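Snacks and sweets: storing small bags so they get eaten

Small bags of sweets and snacks are awkward things to keep. They slide about, the light ones get crushed under the heavy ones, and the ones at the bottom of the cupboard go past their date. A cardboard box deals with most of this and costs nothing.

Choosing the box
Pick one that is a little shallower than the bags are tall, so the tops stand clear and can be read. Fold the flaps outwards while you fill it. If they get in the way on the shelf, cut them off with a sharp knife and run a strip of tape along the cut edge. We used a Dorkeo parcel box for the larder at Fedwood and it lasted until August, when the base gave way. A second strip of tape across the bottom would have saved it.

Filling it
Put the box on the floor between your feet and the shelf, and use both hands. Hold each bag by its edges. Squeezing the middle breaks biscuits and can split a weak seal.
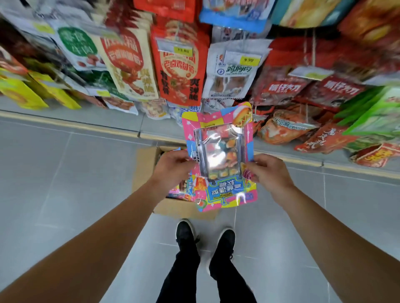
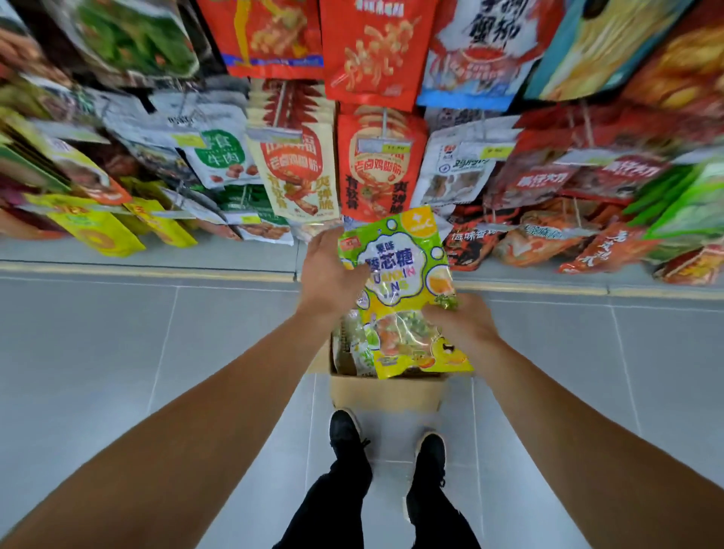 Bags with a clear window, and an open box on the floor.

Household Notes, Issue 124

Stand the bags upright like files in a drawer, with the printed front facing you. Flat stacks are fine for a single kind of sweet, but with mixed bags you will only ever see the top one. Keep boiled and jelly sweets at one end and anything crisp at the other. Don't pack the box so tightly that you have to tug.

Check the date on every bag as it goes in. If it is printed small or tucked into the seam, write the month on the front in marker pen. Shortest date at the front, longest at the back.

Once a bag is open
Sour sweets take up damp from the air and stick together. Press the air out, fold the top over twice and close it with a peg or clip. Sayce clips hold well on thick plastic but slip on the thin, shiny sort, where an ordinary wooden clothes peg is better. Half-empty bags are best tipped into a jar with a tight lid. A 600 ml jar takes most small bags with room to spare.

Where to keep it
A low shelf away from the oven and out of the sun. Chocolate and jelly sweets suffer first in a warm kitchen. Leave a gap of 30 mm behind the box if the wall is an outside one. Small hard sweets are a choking risk, so with toddlers in the house use a high shelf instead.

Wipe the shelf whenever the box is empty, and change the box if it has got sticky. Ours sits beside the Gamo tins, with the tea.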